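Leandro Acuña took over the radio repair counter at Hetlow in May, and he says most of what comes in is not very broken.

"Dirty switches, mainly," he said. "Somebody's grandfather had it in the garage for 30 years and the volume knob crackles. I clean it and it plays."

He learned the trade from Bethel Wako, who ran the counter before him and still stops in to look over the harder jobs.

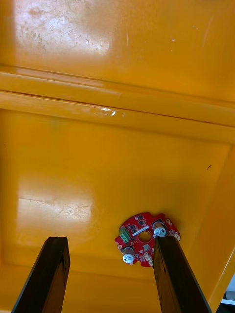
Parts are the slow side of the work. Acuña orders from a dealer in Ornosero and usually waits about 5 weeks. He won't start a repair until the customer has agreed to a price.

"I had a man who wanted to spend $300 on a set he could replace for less," he said. "It was his mother's. I told him the price twice and he said go ahead."

That radio is due back to its owner next week.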